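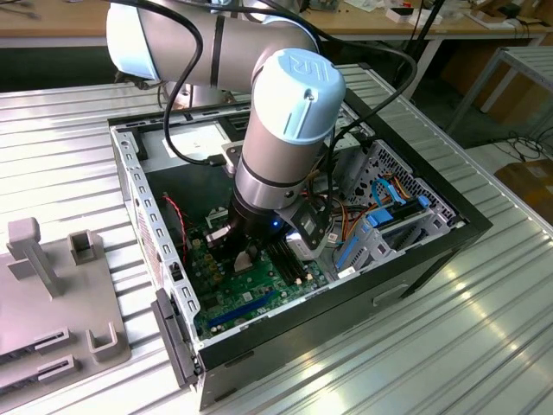

Teamwear / School Sports Kit

The Brollden Sports Kit Range by Savel

If you have ever stood on a touchline in October watching a hockey team shiver in shirts that were plainly bought for somebody's older brother, you will understand why we put so much love into the Brollden. It is our full school range, with shirts, shorts, skorts, socks and a really lovely quarter-zip top, and it was drawn up from scratch with pupils at Backlund School, who had strong opinions about collars (they wanted them gone, and we gave in).

The shirt is a soft knitted polyester with a bit of stretch through the shoulders, and the side panels come in any two of your school colours. Names and numbers are printed into the cloth, so there is nothing to peel off in the wash. We do ask that you keep the quarter-zip away from the tumble dryer — it will forgive you once, but the cuffs go wavy after that.

Sizes run from age seven right up to adult XXL, in straight and shaped fits, and every school can borrow a box of samples for a fortnight before settling on anything.
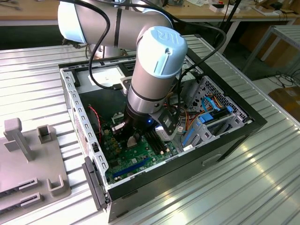
Ordering and delivery

The smallest first order is 80 pieces, which can be mixed across the range and across sizes however you like. Top-ups afterwards can be as small as you need, and we keep your artwork on file so the new shirts will match the old ones. Orders over 300 pieces get free printing of the school crest on the quarter-zip, and it does look smart there.

Everything is packed by team and sent out from our Atelville workroom, normally within five weeks of your signing off the design. September is always a scramble, so do get in touch before the summer holidays if you possibly can!

Product code: 1465
Page updated: Oct 26, 2020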